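# Text bank notebook, Praltden council race

Picking up from the last page, where we had just moved the whole contact list out of the old spreadsheet and into Mullero. The import worked on the second try! The first try choked on apostrophes in last names (O'Briens, D'Angelos, the usual), and once Costel changed the export setting it all went through in one go. We now have 2,465 people who signed up to hear from the Khamphan campaign by text, each tagged with a precinct and with how they joined: web form, door, or the sign-up sheet at the farmers market.

I'm writing this up while it's fresh. The first real test went out this week, and it taught me more than the whole fall did.

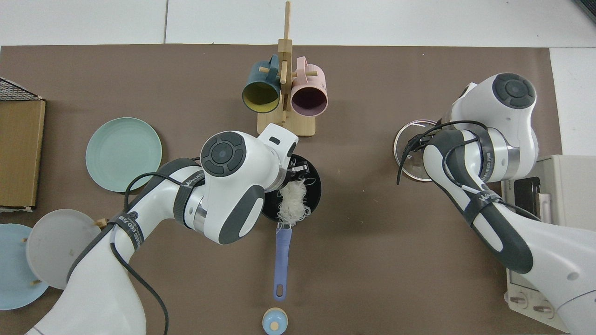
*Page last changed 25 Dec 2018*

## What we sent

Two versions of the same ask. Both invite people to the February town hall on the bus routes.

**Version A:** "Hi, it's the Khamphan team. Town hall on the bus routes is coming up in February. Can you make it? Reply YES or NO."

**Version B:** "Hi, it's the Khamphan team. Which bus do you ride most, or would you ride if it ran later? We're putting together the February town hall and want to start with your route."

Each one went to 600 people, drawn at random from the full list. Noboru did the draw, with a fixed seed so that we can rebuild the same groups later (seed is in the shared folder, file name ends in `_draw2`). Everyone else on the list got nothing and is being saved for the next round.

Both versions went out in the same hour, early evening, after most people are off work and before the kids' bedtime fight. No links in either one. Costel wanted a link in B to the route map and I talked him out of it for this round. I'd love to test a link by itself later, and with one in B only we couldn't have said what caused what.

## What came back

B got more replies than A. I expected that. I did not expect the replies to be so GOOD. People wrote whole paragraphs. One woman sent three texts in a row about the 14 bus and how it skips her stop when it's running late, then asked if she could bring her neighbor to the town hall. A man who had never answered one of our messages wrote back the name of his route, the driver's first name, and a suggestion for where the shelter should go.

With A we got tidy little answers and then silence, as if people had filled in a form and closed the tab. Fine for a head count. It doesn't give you anything to write back about, though, and writing back is where our texters are at their best.

Also worth putting down here:

- A brought in more flat NOs than I'd like. Some of those people might have said nothing at all if we hadn't handed them the word.
- B brought in a few "who is this?" replies even though the first line says who it is. Try putting Khamphan's first name and the office in there too.
- STOP requests were low for both. All of them were handled automatically, and I checked the log against the list by hand for the first evening. They match.
- Several B replies were photos of bus stops. Mullero stores these fine, but they don't show up in the export. Noboru is looking for the setting.

## Problems with the test (mine to fix)

I left the farmers market people in. They signed up on a sheet that had a bus petition on the same clipboard, so of course they care about buses. They should be spread evenly over A and B thanks to the random draw, and the comparison should hold, but the overall reply rate is probably sunnier than the town as a whole would give us. Next time: draw within each sign-up source, then report them separately.

Second, the texters weren't assigned at random. The faster typists picked up B conversations first, since those were stacking up in the queue. That doesn't touch whether somebody sent a first reply. It could well touch how long the conversation went, so I'm leaving conversation length out of the results until we can assign people properly.

Third, we defined "reply" after looking at the data. I know, I know. We settled on any message that isn't STOP or an auto-response, and it wouldn't have changed which version won. Still, the definition goes at the top of the next plan before anything is sent.

## Social posts, same week

Costel ran the same two wordings as posts on the campaign's page to see whether the pattern carried over. The question version did get more comments, plus one long argument between two cousins about whether Piltberg Avenue needs a bus lane (great reading, if you have time). I wouldn't lean on this one. The posts went up on different days, one had a picture of the candidate at the depot, and we have no control over who gets shown what. I'm filing it under "nice to see."

What I do want to keep from it is the idea of pulling the best public comments into the town hall slides, with permission. Costel has already messaged the cousins. 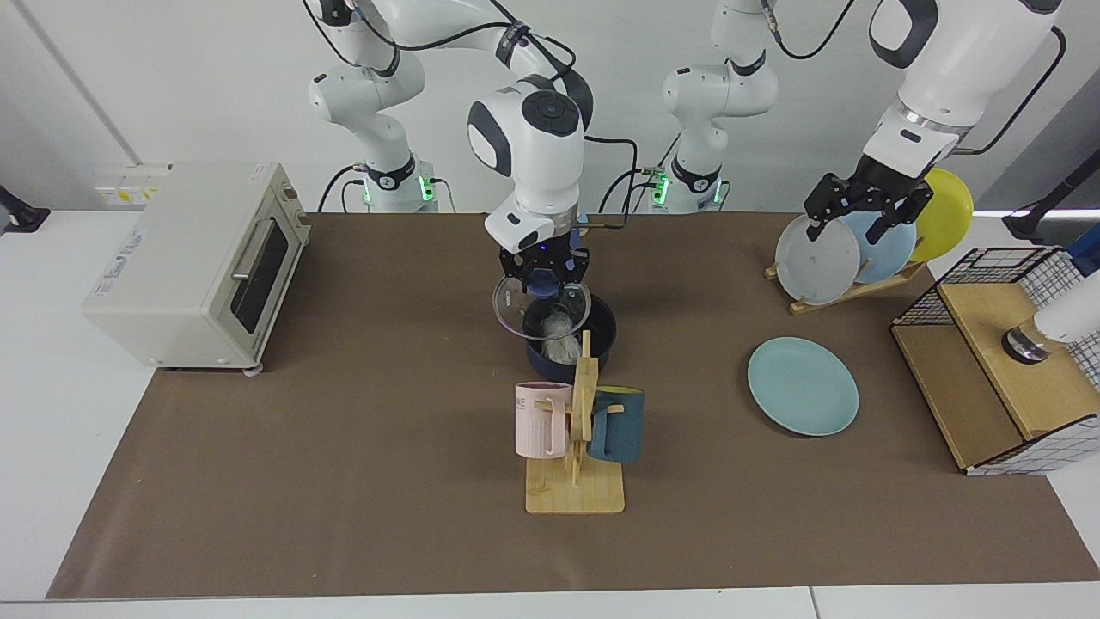 **Should every text from now on be written as an open question?**

Only the ones where a texter will be there to read the answers. Reminders about time and place can stay short and plain, and an open question that gets no reply from us would do more harm than a dull reminder.

## Next round

Draft plan, for Costel and Noboru to poke holes in:

1. Use the people who got nothing this time. Split by sign-up source first, then draw.
2. Send B again with the new opening line against B as it was. One change only.
3. Hold back a group that gets no text, so we can compare turnout at the town hall door. We'll need the sign-in sheet to ask for a phone number, optional.
4. Write down the definition of a reply and the stop time before sending.
5. Put texters on a rotation. Noboru thinks Mullero can do this under team settings, and I haven't found it yet.

Training: we have 147 people who said they'd help text, and only a small part of them have done a shift. The B conversations would make wonderful practice material with names and numbers stripped out. I'll pull a set, Costel will check that nothing in it points to a real person, and then it can go in the welcome packet in place of those stiff sample chats I wrote last summer.

Open item: ask the phone vendor why two Piltberg numbers show as delivered twice. Noboru has the ticket.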